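Drornenura Renters Policy: My Review After One Year and One Claim

I bought renters insurance from Drornenura last September, when I moved into a two-room apartment with a small home office. Before that I had no policy at all. A colleague, Slamet Krishnan, told me his story with a broken water pipe, and the same evening I started to compare prices.

Signing up

The form took me 28 minutes, mostly because I wanted to read every line. You choose a limit for your belongings, a deductible and the liability part. My price is 403 dollars for the year. Irkel offered me a lower price, but it paid only the used value of things, so an old laptop would bring me almost nothing. Drornenura pays replacement cost. For me this was worth the difference.

One thing I did not like: home office equipment is limited to 1,200 dollars unless you add an extra. This is written on page nine of the policy and it does not appear in the online summary. Please look for it before you pay.

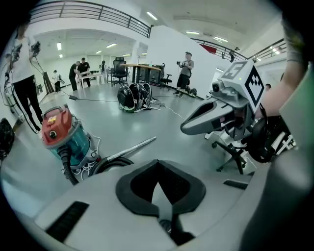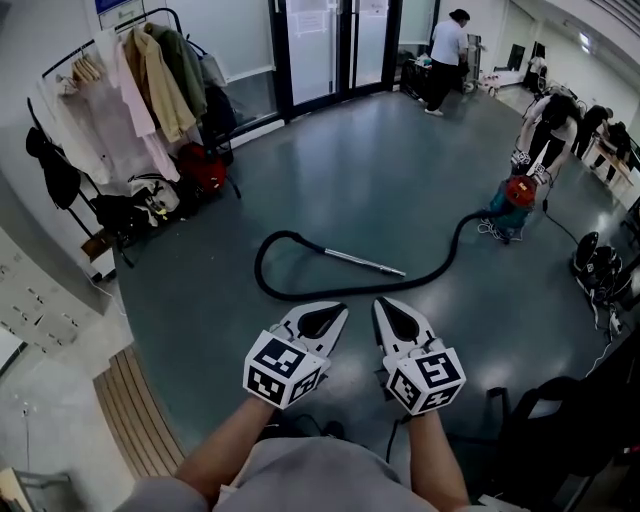 Making a claim

In winter the neighbor's washing machine leaked through my ceiling. I sent my claim at 7 in the morning through the website, with receipts and a list of damaged things. The adjuster, Azlan Siregar, called me before lunch. He was polite and he explained each step slowly, which I appreciated very much.

I asked for 3,173 dollars and received this sum minus the deductible. The money did not come fast — I waited almost five weeks, and two times I had to send the same receipt again. The website showed "in review" the whole time and gave no other information.

What could be better

The chat is closed in the evening, when most people have time to write. The renewal letter also came with a higher price and no explanation. When I called, they said it was because of my claim, but I would prefer to read this in the letter.

Would I buy it again?

Yes, with the office extra added. I give four stars of five. If you own only a bed and a few clothes, the cheaper policy from Irkel may be enough for you.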